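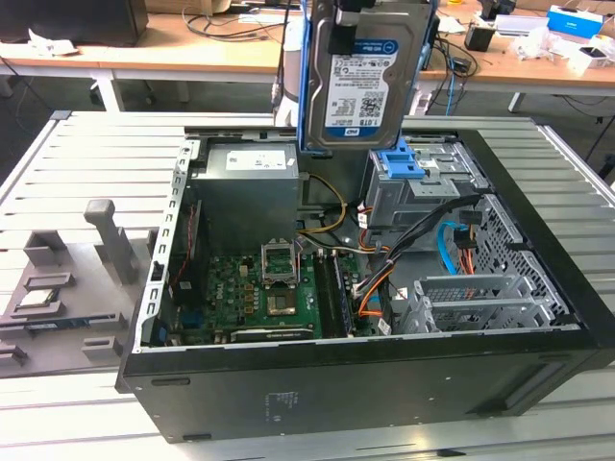 right, thread on moving house with old computers and why I now own 359 photos of a fence. bear with me, typing on the bus

1/ we left Wernbridge in December. two weeks to pack, most of it spent arguing over a sofa. the computer stuff went in last, in a banana box, under a duvet

2/ first thing I'd do differently. copy your photos BEFORE the packing starts. I did mine the night before the van came. progress bar said 9 hours. van was booked for 7am

3/ second thing. write on the box. not "misc". I have five boxes called misc. one has the kettle lead, one has my birth certificate and a bag of pegs

---

4/ so anyway the photos. mum's side mostly. she scanned all her slides years back on a machine from the library in Grerell, one at a time, every Sunday after lunch. named them all herself. "Dad with hat". "Dad without hat". "Fence"

5/ there are 359 called Fence. Fence 1, Fence 2 and so on. she was building a case against next door, over the boundary. went on for years

6/ (she won. 70 centimetres. she planted leeks in it)

7/ point is those were on one drive and one drive only, and I carried it about in a banana box like an idiot

---

8/ what I do now, for anyone who asked (two people asked)

- one copy on the computer
- one on a drive in the drawer
- one at my sister's in Nikilgate, swapped at Christmas and whenever she has the kids' parties

9/ the sister one is the one that matters imo. fire, flood, burglar, me with a cup of tea

10/ people keep saying just put it all online. fine, do that as well. but our upload speed at the new place is shocking and the first go would of taken until Easter. I'll do it in bits, weddings first

11/ and check the copies open! don't just look at the folder and see the names. open a few from the middle. mine had a whole summer where every file was there and none of them would load. found the good ones on a memory stick in a coat

---

12/ Poul Þorgeirsson (used to teach me evening class maths, scarily tidy man) replied to say he prints one photo per month and puts it in an album with the date in pencil. that's it, that's his system. has done it since his first daughter

13/ I was a bit smug about this and then I thought, well, when did I last look at any of mine. mum's slides I'd looked at maybe twice

14/ so I've ordered prints. Ruangrit, the little shop next to the dry cleaners, do them while you wait if you don't mind waiting. matt not gloss, gloss sticks together in our damp cupboard

15/ have picked almost 70. Dad with hat is in. Dad without hat is in. four of the fence, one per season, for a frame in the hall

16/ my sister says the snow one isn't even our fence. it's the Methodists'. checking with mum tonight

---

17/ oh and names. if you're scanning old stuff put the PEOPLE in the name, and the place. "IMG whatever" is no use to anyone in twenty years. mum knew who the man on the donkey was, and now she doesn't, and there's no one left to ask really. he's just Man Donkey

18/ if you have an aunt with a good memory go round this weekend with a packet of biscuits and a pencil. soft pencil on the back of prints, never biro, it comes thorugh

19/ my stop. will post the donkey man later in case anyone's from Grerell and recognises the hat

20/ update, mum says it IS the Methodists' fence. she was "comparing heights"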